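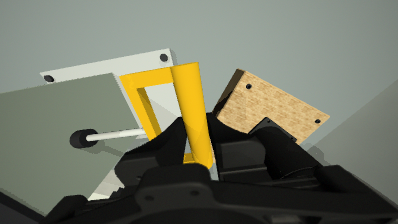
Pale plate with two holes near the top corners, green-grey panel in front

Hanging a heavy house sign on old brick — which fixings?

Posted by Bouzid_Lane, March 2022

Hello all! We've finally moved into our terrace in Imstead and I'm itching to get a slate sign up by the front door. It weighs a fair bit and has a hole in each top corner. The bricks are old and soft, and the mortar comes out if you look at it sternly. Do I drill into the brick or the joints? And what size plugs? I've got a decent drill and far too much enthusiasm.

Rattana Phromma
Lovely first job, you'll grin every time you come home! Go into the brick if you possibly can. Crumbly mortar won't grip a plug, and you'll end up with a sign hanging off one screw like mine did in Usville (it lasted a fortnight). Turn the hammer action off to start with, use a small masonry bit, then step up to the proper size. Mark the holes through the sign itself with a pencil, and check it with a level before you drill the second one. Stainless screws, please — ordinary ones will leave rusty streaks down the slate by next winter. Don't do them up too tight either, as slate cracks very easily. A rubber washer behind each hole helps a lot, and it lets the rain run down the back.

adum_dave
just use grab adhesive. mine's been up for years

Kettle_and_Tools
I'd go with Rattana. Adhesive is fine on smooth render but on soft brick it can pull the face off with it. If a hole crumbles, fill it with resin and use a threaded stud, and leave it overnight before you hang anything. 30 mm screws are too short for this, by the way. Do post again when it's up, I love a good house sign!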